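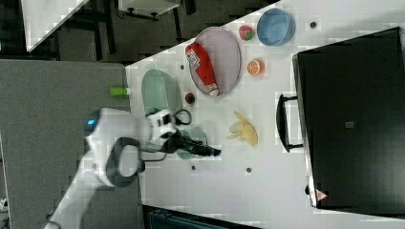
## Chapter 7: Sorting, Matching and Setting the Table

Most books on early play will tell you that a box of pretend food teaches children to classify. Put out some fruit and some plates, the argument goes, and the child will discover groups: things to eat, things to eat from, red things, round things. This chapter takes a cooler view. Play food is cheap, it washes well and children like it, and those are good enough grounds for having it in a nursery. Whether it teaches sorting is a separate question, and the evidence is thinner than the catalogues suggest.

The claim is usually traced to the Terkell handbook, which gave over 30 pages to kitchen play and recommended that the adult "lay the table and wait". Haf Bowen tried exactly this at the Revach nursery one November. She watched 78 short sessions and wrote down the first grouping each child made without help. Many made none. They poured, stirred, hid things under bowls and fed the adults. Bowen was careful to say that these children might well have been able to sort - they simply had no reason to.

Fabrice Coste read the same notes and came to a kinder conclusion. In his view a child who puts a banana on a plate has already matched a food to its dish, and we miss it by looking for tidy piles. The difficulty is that almost anything then counts as a match. If a banana on a plate is sorting, what is a banana on the floor?
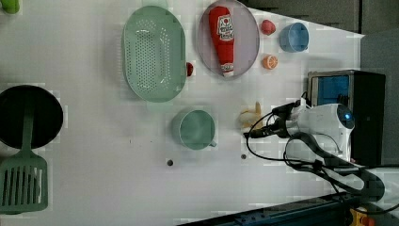
The choice of objects matters more than either writer allowed. A set made up only of fruit and plates has one obvious answer, and a child who gives it may have been led there by the set. Mixed sets are harder to read but more honest. Ketchup lying on a plate is a useful case: it belongs to the meal, yet few adults would serve the bottle as food. Add a colander, a mug and a frying pan and the groups begin to overlap. Does the colander go with the pan, as a thing for cooking, or with the mug, because both are pale green? Either answer is sensible. An observer who has settled on the "right" one beforehand will mark half the room wrong.

Colour causes particular trouble. Small red pieces are easily muddled, even by grown-ups, and a child who puts a tomato with the strawberries may be sorting by colour, by shape or by mistake. The Campbell checklist, still in wide use, has a single box for all three.

### Before you read on

Set out a mixed group of kitchen things and play food of your own. Write down how you would sort them, then ask a colleague to do the same without seeing your list. Keep both lists, as they are needed for the exercise on naming in section 7.2. Don't correct your own in the meantime.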